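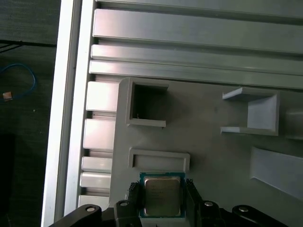 Swapping a processor ought to be the grand finale of rebuilding a desktop, and it is over in less time than it takes to find the screwdriver. The silver lid does a good job of looking important for something held by its edges like a hot biscuit. Mine came from Goodall, 69 quid, in a box fit for a toaster.

The motherboard is where I slow down. One blue memory module and a whole row of slots waiting for company - it feels like laying a table for guests who haven't replied.

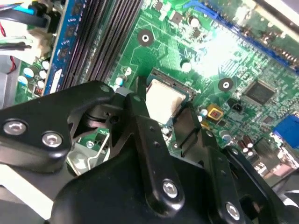

Jamie Hollis reckons I should have bought the memory before the processor, and has reckoned so since April. Noted, Jamie.
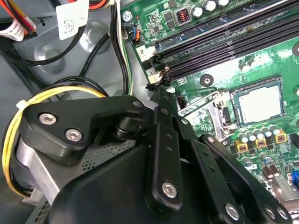

Page 2 of 2

Then the power supply, and the yellow and black wires, which I have tied back with more hope than skill. It's a 400 watt Panska. The manual runs to 166 pages and spends one of them on cables.

Home Older posts Tinkering About
165 shares 6 comments
Back to top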